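We use cookies to improve your visit. By continuing you accept our cookie policy.

Shipping shoes without the shoebox?

dorin_e
Selling a pair of black knit sneakers, and the original box went out with the recycling in December. Can I put them straight into a plain brown carton, or will the buyer complain? It's my first sale.

Yak_Lawal
Plain carton is fine. I've sold 167 pairs and more than half went out that way. Stuff the toes with paper, put each shoe in its own bag, soles facing out.

vero.ilie
Disagree. Buyers on Cutetti ask for the shoebox all the time. I had one knock 10 dollars off because it was missing.

Yak_Lawal
For collectible stuff, sure. For everyday black sneakers I've never had a complaint. 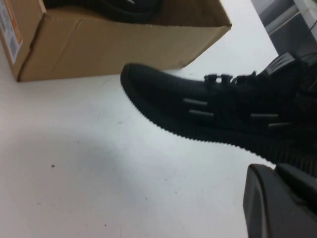 Knit uppers don't crease the way leather does, so you can lay them heel to toe and use a smaller carton. Reusing an old carton is OK too – just peel off the old label or cover it completely. I had one go back to the first sender because the old barcode was still showing.

vero.ilie
I'd still wipe the soles first. Deep grooves hold grit and it ends up all over the fabric. If there are reflective stripes, keep tape away from them.

dorin_e
Does the smaller carton save much on postage?

Yak_Lawal
Depends on the carrier. Hirport charges me by size, so yes.

vero.ilie
Mine goes by weight, so no difference for me. I'd take the bigger carton and more padding.

dorin_e
OK, going with the carton and paper in the toes. I'll put "no shoebox" in the listing so the buyer knows.

Contact | Terms | Back to top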